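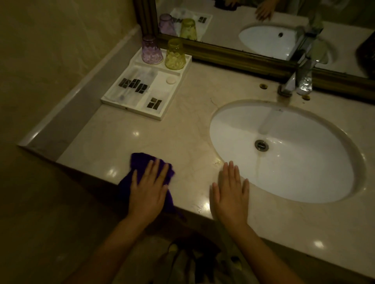 Housekeeping Standards | Gallery | Guest Bathrooms

The Vanity Counter at Stumwood House

Stumwood House opened in 1986 and has 30 guest rooms, each with a marble vanity and an undermount sink. The housekeeping department maintains this gallery for new staff and for partner properties in the Lodix group. It covers the counter, the basin and the amenity tray. Floors, showers and linens are presented on separate pages.

Wiping the Marble

The counter is wiped with a soft cloth, held flat and moved from the wall toward the front edge. Purple cloths are reserved for vanities and are not to be used on any other surface in the bathroom. Vinegar, lemon-based products and scouring powders are not permitted on marble anywhere in the house.

The basin is rinsed with running water before the counter is finished, so that splashes can be removed in the same pass.

Toiletries and the Waste Basket

Toothbrushes and soaps are supplied in individual wrappers and are kept in the divided tray beside the sink. Staff check each wrapper for tears and each label for legibility.
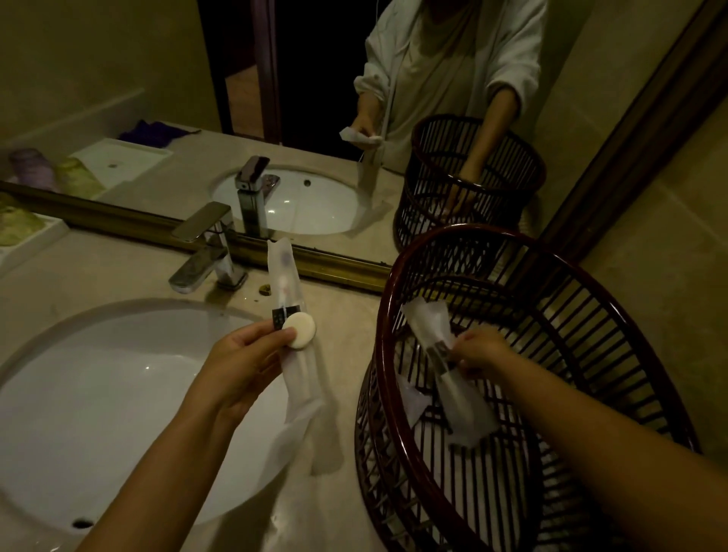
Items withdrawn from a tray are recorded on the room sheet and replaced from the floor pantry, which holds 100 sets at the start of each month. Loose wrapping is cleared from the counter before the tray is restocked. Waste baskets are emptied last and returned to their place beside the vanity – never left on the marble, where the base may scratch the polish.

Around the Basin

The area between the tray and the sink receives the most use and is given a second wipe. Attention is also required at the base of the faucet and along the lower edge of the mirror frame, where water tends to collect. Glasses are returned to the back of the tray upside down.
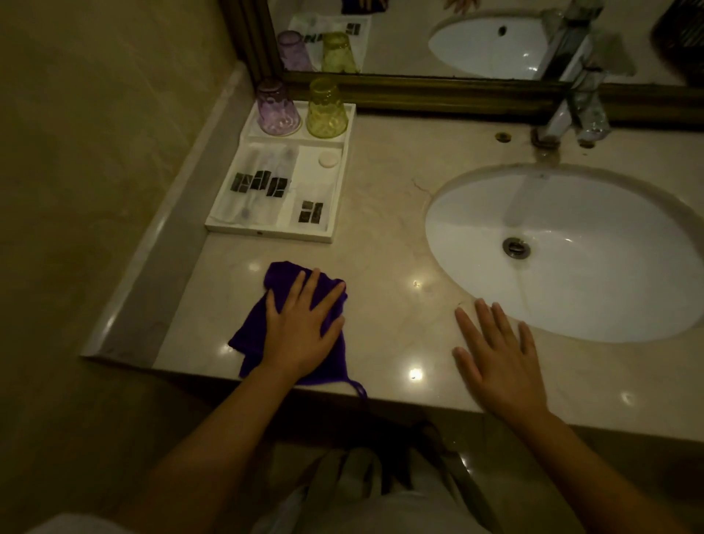
Supplies and Further Reading

Cloths for the vanity program are ordered through Kragh in cartons of 1000. The stone care guide was revised in July and is available from the housekeeping office on request.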